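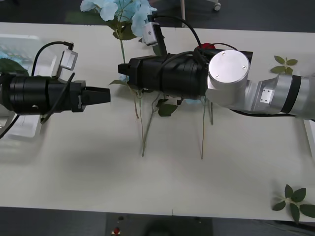

Sisgate Allotments and Gardens Board > General Chat > Water meters, again

gasstead_gill
Posted 06/03/2023

Right, who else has had the letter? Our meter went in last July and I was told, by a man with a lanyard, that a household of two who "don't go mad with the hose" would save money. The bill has come. 126 cubic metres. I would like to know which of us has been bathing a horse.

Before anyone says leak, I turned everything off, went out in my slippers and stared at the little dial for eight minutes. It didn't move. My neighbour did, he went in and shut his curtains.

plot_8_pete

Leak.

gasstead_gill

Thank you Pete.

plot_8_pete

Dial not moving for eight minutes proves nothing. Could be a toilet. Ours only let by after a flush, when the washer didn't seat. Food colouring in the cistern, leave it an hour, don't let anyone use it. My wife wasn't told about the second part and we had a lively evening.

Hoi-yan Yeh

What were the two readings? They print them on the back in grey, presumably to save on black. When we moved to Gasstead they'd charged us from the wrong starting figure and it took four phone calls to get it put right.

gasstead_gill

1,751 at the start and 2,126 at the end. I have only just noticed that those two are not 126 apart.

Hoi-yan Yeh

No, they're 375 apart. So either 126 is an estimate they've pulled from somewhere else, or the readings belong to another house. And if your meter was new in July, why does it start at 1,751? Mine started at nought.

gasstead_gill

I've gone a bit cold. 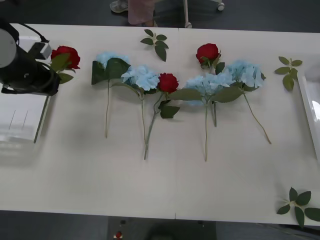
Went out again with a torch. The serial number on the lid isn't the one on the bill. The last three digits are different. I've been paying for somebody's paddling pool.

marrowman

Not necessarily. I read meters for a living until my knees went, and there can be a serial on the lid and another on the body underneath. The one on the body is the one that counts. Lids get swapped about all the time. Lift the flap, wipe the glass and look again before you ring anyone and shout.

gasstead_gill

I wasn't going to shout. I was going to be icy.

tansy_and_co

All of this is why I won't have one. Unmetered, flat charge, same every year, I could run a fountain if I liked.

Hoi-yan Yeh

You live on your own though? You'd pay less than half on a meter. We did the sums for my mum and she's been insufferable about her savings ever since.

tansy_and_co

I'd pay less and think about it every time I rinsed a cup. I'm not having that in the house. My sister has one of those Wello shower timers, the suction cup sort that beeps at you. She's fifty-eight and she comes out with conditioner still in.

marrowman

With respect that's daft. You're paying extra every year for the right not to think about it.

tansy_and_co

Yes. So is anyone with a gym membership.

plot_8_pete

Has she tried the food colouring

siu_lane_sue

Can I ask the opposite question. We're on Siu Lane and our bill has come out at next to nothing. Two adults and three teenagers, one of whom lives in the shower. Do I have to tell them?

marrowman

Yes. They'll find it sooner or later and bill you for the lot in one go. Take a reading today, photograph it, send it in and keep the photo.

plot_8_pete

Say nothing. Change your name.

Hoi-yan Yeh

Sue, what are the last three digits of your serial number? Gill, what are yours?

gasstead_gill

Oh no.

siu_lane_sue

I'm not answering that until I've spoken to my husband.

gasstead_gill

Update, flap lifted, glass wiped, one slug rehomed. Marrowman was right, the number on the body matches the bill. Meter says 2,131, so it's mine and it's carried on going up. They're sending me a form about the 126. Still can't account for it starting at 1,751 and the woman on the phone couldn't either, she said "reconditioned" and then took it back.

plot_8_pete

So it could still be a leak.

gasstead_gill

Blue or green, Pete? I've only got the cake ones.

plot_8_pete

Blue. Tell your husband.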